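Grip Before Brains: Workshop Tips for a Home-Built Pick-Up Arm

By the Saltgate Shared Workshop page, January
Reading time: 2 min

Every winter somebody at the Ullton Street workshop decides that a robot is going to tidy their living room. I have my doubts. A pick-up arm is a fine thing to build on a bench, but most of the advice going around is written by people who have only ever lifted foam blocks. These are the tips I'd give a friend before they spend $200 on motors.

Start with the jaws and leave the arm for later. Mount them on a handle, hold them yourself, and go after ordinary clutter. If you can't pick something up with your own wrist and your own eyes doing the steering, a motor won't improve matters.

Don't trust a claimed lifting weight. Ugwu, our second build, was supposed to manage 16 ounces and let go of a bar of soap. Grip depends on the pads. Bicycle inner tube, cut and glued, beat the fancy silicone we ordered, and it costs next to nothing. Rough up the plastic first or it peels by Sunday.

Use a small table. A big bench lets you cheat by spreading everything out. On a small one you have to work around the neighbors, and that's where the trouble starts.

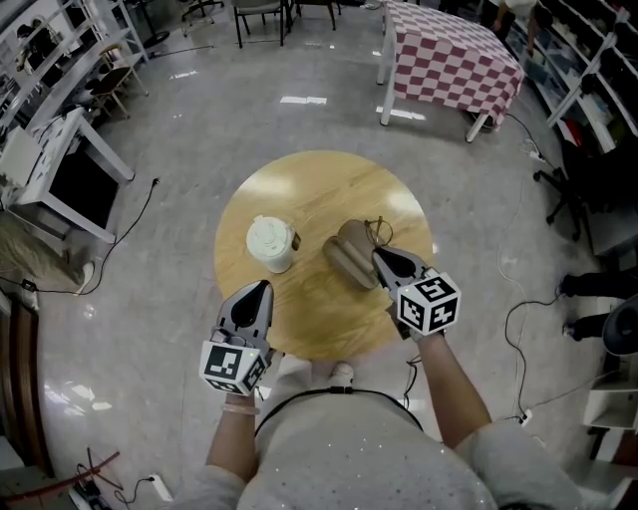 Two hand-held grippers at the round table, with a lidded cup, a tan slipper-shaped piece and wire-framed glasses.

Glasses are the worst of the household lot, in my opinion. Thin wire gives the pads very little to hold, and squeezing harder is how you end up buying new ones. Practice on a dead pair from a thrift store. Disposable cups are nearly as bad: grab low, grab gently, and put 2 inches of water in for the later rounds, over a tray.

If you use printed marker cubes for tracking, print them matte. Glossy paper under ceiling lights washes out, and so does a varnished tabletop. Turn one lamp off before you blame the software. Check that your sleeve isn't covering a marker, too. I lost an evening to that one.

Tape down your cables. Yes, all of them, including the one you swear is out of the way.

Keep a tally on paper. The Groltton plans we followed say to do 100 pickups per object before moving on, and I thought that was padding. I still think it's high for a sponge. For anything with a handle or a hinge, do the full count and write down the misses, with the angle you came in at.

As for the arm that clears the whole room while you're out, I'll believe it when it gets a sock out from behind the radiator.

Contact | © Saltgate Shared Workshop | Back to top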